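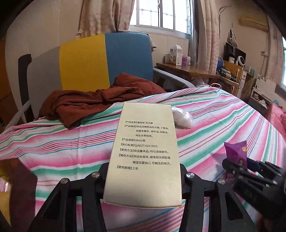 Keeping the carton: what the printed panel is for

Small care products are often taken out of the box on the first day and the box is thrown away. For anything with storage limits, flatten the carton or cut out the text panel and keep it until the bottle is empty. The printed panel on a pale yellow carton of 热风膏 carries most of what is needed to store the product correctly.

Reading a Chinese panel

The field names stand in heavy square brackets and follow much the same pattern from one product to the next. These are the ones to learn:

产品名称 — product name
产品描述 — description, often with the ingredients
产品规格 — size (50ml/瓶 means 50 ml per bottle)
执行标准 — standard the product is made to
使用方法 — directions
储存方法 — storage
使用期限 — shelf life

In this case the directions call for a suitable amount, spread evenly. The ingredients include olive oil emulsifying wax, clove oil, alkyl polyglucoside, asarum oil, Sichuan pepper oil and purified water. Anyone with a known sensitivity to one of the oils should check this line before opening the bottle.

Storage

The panel asks for a cool place, away from direct sun, damp and the reach of infants and small children. A bathroom cabinet fails on damp. A windowsill fails on light. A high closet shelf on an inside wall is suitable. Our own limit for the closet is 25 degrees Celsius, checked in the afternoon in July.

Shelf life

使用期限 三年 is a period of three years. It gives no starting point by itself. Look over the other panels and the bottle for a production date, and write the end date on masking tape across the cap. Add the month of opening on the same strip.

Sorting a mixed pile

1. Spread a sheet over the bed and lay everything out with the text facing up.
2. Move snacks and candy to the kitchen first. Small bright packets are easily mixed in with sample sachets.
3. Group the cartons by storage instruction, then by end date.
4. Stand cartons upright in a shallow bin, earliest date in front. We use the Oltham bin, 39 cm long — the shorter Triveo tips forward when half full.
5. Empty plastic bags go out last, after a check for loose caps and leaflets.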